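Notes for the Grandham library talk, typed up from my cards
March 31, 2025

Slide 1. Title. Wait for the back row to sit down, then go.

Hi everybody, thanks for coming out. So the talk is called "What Your Grandmother's Recipe Cards Are Trying to Tell You," and I should confess right off that it started with a shoebox. My aunt in Fendthorpe was cleaning out a closet and handed me a box of cards, 81 of them, and asked if I wanted it or should she put it out with the recycling. I nearly dropped it, I grabbed it so fast!

(Pass the box around. The box, with the photocopies in it. Keep the real ones up front with me.)

Slide 2. The stain test. Ask how many people have cards like this at home. The first thing I do with a box is look for the dirty ones. A clean card is a recipe somebody copied out at a church supper and meant to try someday. A card with butter on it got cooked. In my box the filthiest one by a mile is a plain oatmeal cake, and the cleanest is a salmon mousse in a ring mold from 1968, which I have made, once, and we'll get to that if there's time. (There won't be time. Tell it anyway if they look sleepy.)

Slide 3. Missing instructions. Read the oatmeal cake card out loud, the whole thing, it's short. "Pour water on oats. Cream the rest. Bake till done." That's all of it! No pan size, no oven temperature. She knew her oven and she knew her pan, and she was writing a reminder to herself. When I started testing I baked that cake 6 times. The first two were soup in the middle. I finally got it by asking my aunt which pan it used to come to the table in, and she went and got it off the shelf, still had it.

So, tip for the audience: ask about the pan. Ask what it was served in, who sat where, what else was on the table. People who swear they don't remember a recipe remember the dish it came in.

Slide 4. Handwriting. Show the three versions of the pickle card. Same recipe, same person, maybe decades between them, and the sugar goes up every time. I love this so much. Don't rush it. Point out the ink change on the second one, and the "NO" in the margin next to the cloves. I still don't know what the cloves did.

Slide 5. Substitutions. Oleo, "sweet milk," a "No. 2 can," a "slow oven." Handout has the list, so don't read it all. Just do oleo and slow oven and move on. If somebody asks about lard, the answer is yes, you can use butter, and no, it won't be the same crust, and we can talk at the cookie table.

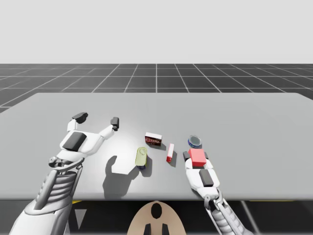
Slide 6. Saving the cards. People get nervous at this part so keep it light. You do not need fancy equipment. Scan them front AND back, please, the backs are where the good stuff is. I found a grocery list, a phone number with only four digits, and the start of a letter that goes "Well, it has rained here" and stops. Set the scanner on color even if the card looks black and white. Name the files something you'll understand in ten years. No tape, no lamination, I'm begging you. Acid-free sleeves if you can, a dry closet if you can't.

Slide 7. What to do with them after. Mine turned into a spiral-bound booklet for the family reunion in May. We're printing 200, which my cousins think is nuts, but they haven't met all our relatives. Each page has the scan on the left, exactly as she wrote it, and my tested version on the right with the pan size and the oven temperature filled in. I left the "NO" next to the cloves.

Questions. Repeat each one into the mike. Then cake! Oatmeal cake is on the table by the door, the one with the green napkins. The one with the yellow napkins has walnuts in it.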